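Rillby Community Help
Folklore, dreams and customs

How do I come back properly from a guided drumming journey?

Posted by Mindent

I hope this is the right part of the site. I am a beginner with drumming journeys, the type where you lie down with eyes closed and somebody plays a steady drum. I go to a small circle near Whitfield and I also practise at home with a recording. Going in is easy for me. I imagine the hollow under an old willow which I knew as a child, and after a short time I am walking downwards.

My difficulty is coming back. When the drum changes to the quick call, I open my eyes and I feel that a part of me is still under the tree. It stays for the whole evening. I am slow, I forget words (also in my own language), and I do not sleep well.
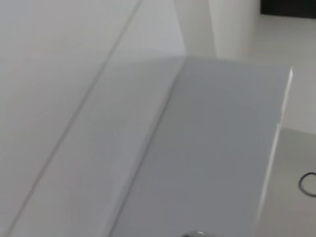 The leader of the circle told me to eat bread and drink water, and I do this each time, but it helps only a little. At home it is worse than in the group. Is there a correct order for the return? And does it matter if I leave by a different way from the one I came in by?

Kenji Ferreira
10 March 2025

I had the same trouble in my first year, so I will write what I do now. Please take it as one person's habit and not as a rule.

First, go back by the same way. If you went down under the willow, you come up under the willow. I used to skip this part, I heard the call and simply opened my eyes. It is like getting off a bus before it stops. When the quick drumming starts, say thank you to whoever you met, turn round, and pass the same places in the opposite order. If there was a stream before the big stone, then on the way home the stone comes first.

Second, check your recording. Many of them give a very short return. Mine had two minutes — for me too little. I now use one with three, and I feel the difference even when I am tired.

After this, keep your eyes closed and move your fingers and feet. Say your full name aloud, and the name of the town where you are. I felt silly doing it at first. Then sit up, open your eyes, and write down what you remember before you speak with anybody.

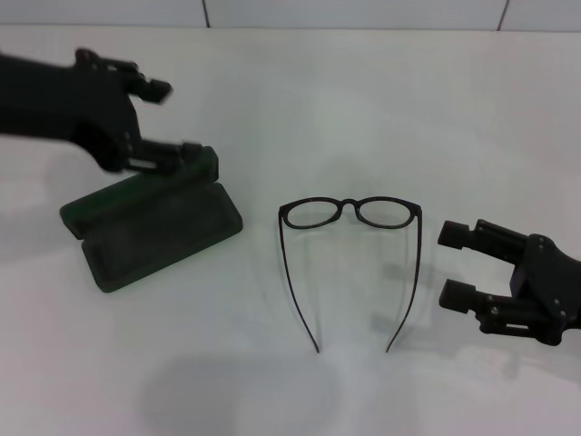 Should I journey again on the same evening if the return went badly?
Leave it for another day, and spend the evening on something ordinary such as washing up or a walk to the shop.

I add this because I was asked it in our circle last April, and it seems to be a common wish, to go down again and "collect" what stayed behind. In my experience it made me only more tired. If the foggy feeling is still there the next morning, I would stop for a while and speak with the leader. And if it comes on days when you did not journey at all, please see a doctor, as it may have nothing to do with the drum.

About the bread: I find something warm and salty better. Soup is good.

Tromadard

Agree with the above about same way in, same way out. My gran was not a drumming person but she had the same idea for fairy rings, you had to step out over the spot where you stepped in. She also said never to eat anything while you were inside, so maybe don't accept food down there either.

I don't bother with the name thing. I just stamp my feet on the floor and put the kettle on.

Also, do you lie on your bed for it? I stopped doing that and it helped. On the bed I was half asleep and could not tell which was the journey and which was a dream. A blanket on the floor is fine. 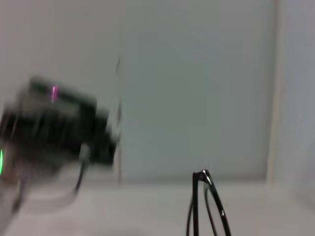
Related in this section

Is a willow an unlucky tree to plant near the door?
Stepping over a fairy ring: which direction?
Keeping a dream notebook when you wake too quickly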